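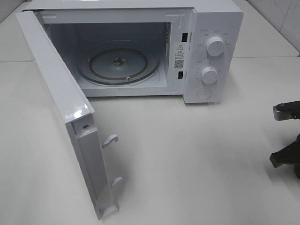

4. Swapping the memory — Voltatico Oda desktop

Shut down first. Full shutdown, not sleep. Unplug the power cord, then hold the power button for 5 seconds.

1. Lay the case on its side, take off the left panel (two thumbscrews at the back).
2. Touch bare metal on the case before you touch anything else.
3. Push the clips out at both ends of the slot. Module pops up a little. Lift it straight out, by the edges.
4. Line up the notch on teh new module. Press down on both ends untill the clips snap shut.
5. Panel back on, cord in, power on.

Note: first boot is slow after a memory change. Screen can stay black for 20 seconds or so — leave it alone.

Caution: don't force it. If it won't seat, it's turned around or it's the wrong type.

Error 201 on startup? Memory not seated. Power off, unplug, redo steps 3 and 4. Still there — try one module at a time, slot closest to the processor.

Wado models have the clip on one end only. Same steps otherwise.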